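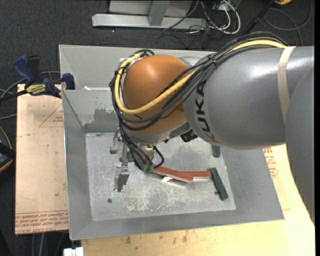
Re: [brultum-allotments] water butts and the top tap

Quick one, on my phone, sorry for typos.

Top tap goes off in November as usual. Fill your butts before then if you want anything for the sprouts. Mine's a 200 litre and it lasted me most of last winter, though I don't have a polytunnel. If you do, you'll want more.

Paora wrote:
> Has anyone tried the Pultard linking kit? I've got 2 butts
> side by side on plot 12 and the second one never fills. Do they
> have to be dead level? Also is the Foley Lane lot still
> selling the old juice barrels, and do they smell?

Yes to level, or near enough. Stand them both on slabs, same height, and put the link low down not at the top. Top link only spills over once the first is full, so in a dry spell you get nothing in the second. Haven't used the Pultard one, I used hose and two tank connectors. Bit of tape on the threads. Dripped for a week then stopped.

Barrels - no idea about Foley Lane, last time I went the gate was shut. Kellow's had some behind the shop in spring. Mine smelt of orange for months, wasps loved it. Rinse it out, leave the lid off a few days, rinse again.

Anyone with a big shed roof, put a leaf gaurd on the downpipe now. I left it too late and had to fish out a horrible sludge with a colander.

Got to go, will bring the spare connectors up at 10 if anyone wants them. By the compost bays.

Oisín Gilmartin

Recent in this list
Slugs in the leeks, again
Bottom gate padlock - new code?
Spare rhubarb crowns, plot 12
Manure delivery, where to tip it
Re: Re: bonfire times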